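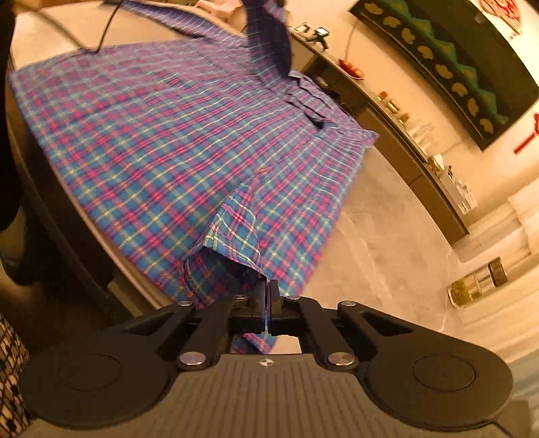 Figure 1. Checked shirt in blue, turquoise and pink.

Second-hand clothes in Luddale: what people give and what people buy
Project report, textile and society course

1. Background
In our town there are two shops which sell used clothes, Jekico and Flodora. Both receive bags from private persons and both sort them by hand. I wanted to know which kinds of clothes stay on the rail for a long time and which ones are sold quickly. In the literature list of our course there is much about the large export of used clothes, but very little about small shops, so I chose this subject.

2. Method
Flodora let me read their sales book for July. It contains 1,936 items, each with type, price and the date when it was put out. Jekico does not keep such a book. There I stood at the till on 15 afternoons and wrote down what was sold. The two sources are not equal, and I have therefore not added them together.

I divided the clothes in four groups: shirts and blouses, trousers, knitwear, and outer clothes. Children's clothes were left out – they are priced by weight at Flodora and cannot be compared.

3. Results
Shirts and blouses were the largest group at Flodora, with around 1,000 items. They also had the shortest time on the rail. Checked and striped shirts were sold faster than plain ones, which I did not expect. Trousers stayed longest. Several customers at Jekico told me that they do not like to try on trousers in the shop, as the fitting room is small and has only a curtain.

Price had less influence than I thought. When Flodora lowered the price of knitwear in the middle of the month, the sale hardly changed. It was warm weather, and this can be the explanation.

4. Discussion
The material is from summer only, and a winter month would give another picture for coats. Also the size of the clothes is missing in the sales book. My supervisor at the Steiner college advised me to ask for it, but the shop had not written it down.

For a later project I would suggest to follow single garments with a small number on the label, from the bag to the till.

Handed in on Wednesday, March 4, 2020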